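## Stutell Form Filter, desktop edition

Form Filter is a screening program for horse racing results. It reads a results file, applies the rules you set, and reports wins, runs, strike rate and profit or loss to level stakes. It does not place bets and does not connect to any betting account.

**Inputs**

- Results files in Vesance or plain CSV format
- Starting prices in fractional or decimal form
- Optional going and distance tables

**Limits**

| Item | Standard | Extended |
|---|---|---|
| Saved rule sets | 100 | 500 |
| Conditions per rule set | 3 | 300 |
| Export to CSV | Yes | Yes |

Rules are evaluated in the order entered. Non-runners are removed before the first rule is applied. Dead heats are settled at half stake. A race with a missing starting price is written to the exceptions list and left out of the totals.

Returns can be shown before or after commission. The commission rate is set per rule set and is stored with it.

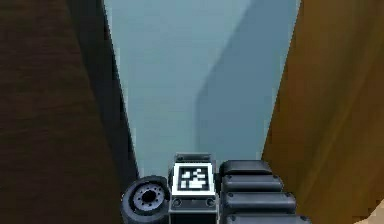 Reports open in the Bilitz viewer, supplied with both editions. Two display themes are included and can be changed at any time without rerunning a report. The wood theme uses the two browns, dark on the left for the rule list and a lighter golden brown on the right for the results, with a pale blue-grey background between them. The plain theme is black text on white and is the better choice for printing.

Licenses cover one computer. Upgrading from Standard to Extended keeps all saved rule sets. Files made with the older Hirose converter must be saved again as CSV before import.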